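Korkstead build diary
15 Jun 2022. Wednesday, late, back from the workshop.

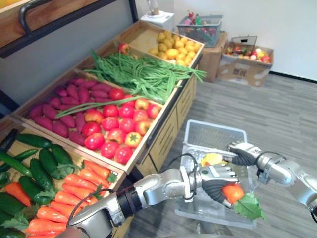
Left hand with a carrot over the white basket, right hand waiting its turn.

Long evening. I went in planning to swap a cable tie and leave, and I got home after ten with my shoulders aching.

I still don't know if I believe in this thing. The plan since March has been that Clurken should pick produce out of the stand and put it in a basket, with both arms sharing the work. It sounds simple when you say it over coffee. Tonight we had the carrots as the first job, which I argued for, as they have a long body and a big tuft of leaves and I figured the fingers would have something to close on. The others wanted tomatoes. Tomatoes are round and shiny and I have watched enough of them go across the floor.

The hand can hold a carrot, I'll give it that. I have a picture to prove it. What I don't have is any proof that it knows it's holding a carrot. I kept asking what happens if the grip slips, and the answer I kept getting was that the finger pads are grippy. That's a fact about rubber. It tells me nothing about the software.

The cable on the left arm bothers me more than the hand does. It loops along the forearm and up over the wrist, and every time that arm reaches across the bins I watch the loop and forget to watch the carrot. I wrote "reroute cable" in the notebook 3 weeks ago. I wrote it again tonight and underlined it.

Ran the set 4 times. My notes say 2 I'd call good and the rest I'd call arguments. The log file from the last one has 1421 lines in it and I read maybe a third before my eyes gave up. There's a stretch in the middle where the right arm just holds still, and I can't tell from the log if it was waiting for the left one or lost. Somebody said it looked patient. I said a stuck elevator looks patient too.

Also, the produce is fake, and I keep bringing this up and people keep sighing. Fake carrots don't bruise. Fake tomatoes don't split. If we only ever practice on these we'll end up with a machine that's very good at shopping in a toy store. The Rieger bench has a force gauge we could borrow, and I'd like to see real numbers on the squeeze before anyone talks about showing this at Gusis.

The green beans I refuse to think about. They hang off the side of the bin in a big tangle and I have no idea how you'd pick up one bunch without dragging the rest along. I said we should take them out of the stand altogether. Got voted down.

For Saturday: move the cable, find out what the right arm was doing in that log, bring my own screwdriver. Ask about the gauge again. Maybe buy one real carrot.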